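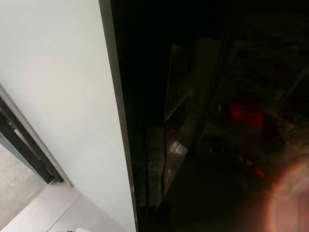
What should a small plant budget for first when it plans a robot cell? The work around the robot: surface preparation, lighting, fixtures, floor, and the hours of the people who will teach it. The arm comes after that.

Most equipment plans I review have this order reversed. The arm gets a page of specifications and everything else gets a single line called "integration." At Feltbridge that line was 55 hours. The cell used 272 before it ran a full shift, and none of the extra time went into the arm. It went into glare, part presentation and a fixture that had to be made twice.

Glossy parts are the usual cause. A matte panel returns a fairly even signal to a camera. A black glossy panel returns the room: racks, lamps, anything red left on a shelf. The vision software has to decide which of those edges belongs to the part. A buyer who tests only on matte samples has tested half the job and should price the other half as unknown.

My position is that no purchase order should be signed until the supplier has run 100 of the buyer's own parts, in the buyer's own building, under the lights that are already there. Lurnance will do this for a fee. Derese will do it and credit the fee against the order. Skostoso offers a demonstration at its own site, on its own bench, and I give that very little weight.

The common objection is that site trials are expensive and delay the schedule into the next budget year. Both points are correct. A trial we specified last July consumed 202 labor hours, counting setup and teardown. The plant then bought a smaller arm, two diffuse light panels and a curtain, and moved its storage racks out of the camera's line of reflection. The total came in under the original quote.

I would also separate the budget into two approvals. The first covers the trial and the room. The second covers the machine, and it should be allowed to fail. Finance departments dislike this because the second number is open until the trial report is in. They are free to add a ceiling.

Spare grippers and recalibration time belong in the second approval, under operating cost.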